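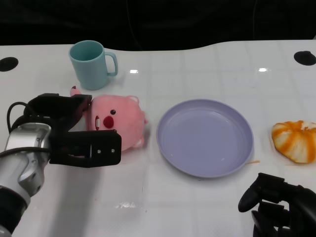
Posted by Nele Vanhove, Aryee play table, May 5, 2019

Wanted — people to lay, clear and re-lay a small table. Welness is running table-setting sessions at Idatwood and we are short of hands. Mug, plate, soft toy, a bit of fruit. That sort of thing. Pink plush goes on the lavender plate, teal mug stays at the back.

13 places left. Sessions last 69 minutes with a break in the middle, 30 pounds each, paid at the end of the month. No experience needed, no special clothes. Over 18s only, sorry. You must be happy doing the same small job many times over and writing down wich bits annoyed you — too slippy, too small, wont stay upright. Left-handers very welcome, we have hardly any.

Bring your reading glasses if you use them. Tea provided. Bus stops outside, parking is poor.

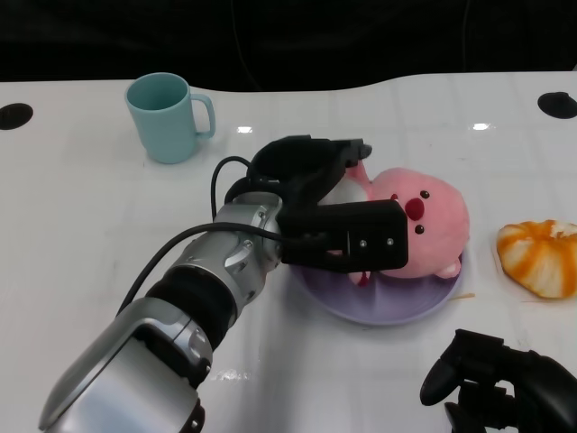

Bestance did one of these in October and said the toy was far harder to get sat on a plate than any mug, it kept rolling over, but the time went quickly and the pay came when they said it would.

To apply, send name, phone number and the times you can't do. Short emails please! Reply within the week — if you've heard nothing after that, do chase.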